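Tavden council drops single-use cutlery from market days

Food stalls at the Tavden riverside market have until the end of May to stop handing out plastic forks and spoons, council decided Wednesday night. Vote was 4 to 2.

Wooden or bamboo is fine. So is metal, if the stall washes up. Plastic plates and cups stay for now, they'll be looked at again after the summer season.

Of the 19 regular food stalls, 12 have allready switched. The Rantala bakery stand went over last spring and says customers barely noticed. Dumpling stall Gendance less keen, spoons are the problem, the flat ones don't hold soup.

Supplier Colteo will sell to stallholders in cartons of 100, pick up from the market office. No price yet.

No fines in the first month. After that a written warning, then loss of the pitch for a weekend. Buskers and craft tables not affected, obviuosly.
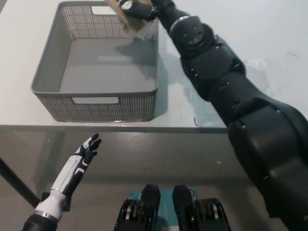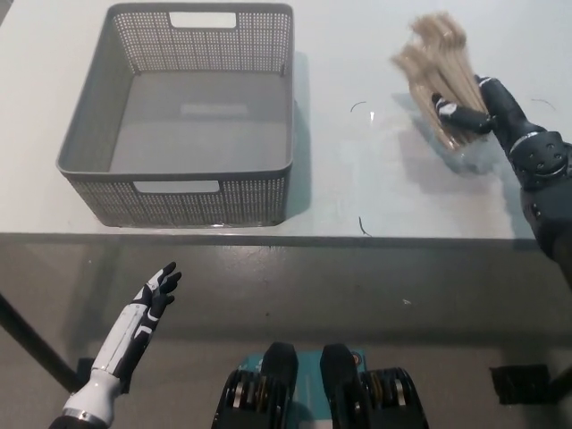 Can I still bring my own plastic fork from home?
The rule only covers what stalls give out or sell, so bring whatever you like. Just take it home with you, the riverside bins are full by noon as it is.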